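Writing About Faith for General Readers
Handout 4: Claims of Answered Prayer
Osden Evening Writing Course, 24/08/2021

Last session ended in an argument about whether a writer should leave God out to keep readers. I don't think the trouble is God. I think the trouble is that a lot of testimony writing is vague, and readers who don't share the belief notice the vagueness before they get to the belief.

Tonight's reading is the Lirkero devotional, the 1088-word piece most of you had in January. Read it again with a pencil. Underline every sentence that says something happened. Circle every sentence that says what it meant. When I did this I had a page of circles and four underlines.

Questions to put to your own draft

Who told you? "A woman in our church was healed" is hearsay until you say how you came to know it. If you heard it from the pulpit, write that you heard it from the pulpit.

What else was going on? People who pray about an illness are often seeing a doctor too. Leaving the doctor out doesn't make God larger on the page. It makes the writer look shifty, and a reader who catches you at it once will doubt the next ten paragraphs.

Would you have written it up if the answer had been no? Most blogs I read would not. El Ouafi's essay (in your packet) is the exception, and I still think the ending goes soft.

Is the scripture doing any work? A verse dropped in after a hard paragraph can be a way of leaving the room. Try the draft without it. If nothing is missing, it was decoration. If the piece falls over, put it back and quote enough of it that a stranger can follow.

On "being real"

I distrust this phrase. Online it has come to mean confessing something small and forgivable. A missed quiet time is safe to confess. Envy of a friend's readership is less safe and a good deal more interesting. The Aron piece manages one plain sentence of this kind and then spends 600 words taking it back.

Watch the comments as well. "Great quote" and "so brave" are kind, but they tell you very little about whether the writing is any good.

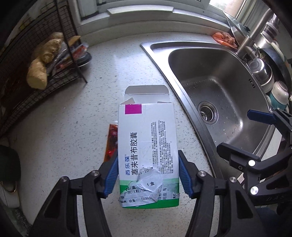 Fig. 1. Medicine box with the top flaps open.

For next time

Write 1000 words on one prayer and what followed, as far as you know what followed. Mark with an F anything you could be wrong about. Do not cut the F sentences.

Those doing the long project: the limit is 4000 words, footnotes included. Bible translation named at first use, please, and the same one all the way through.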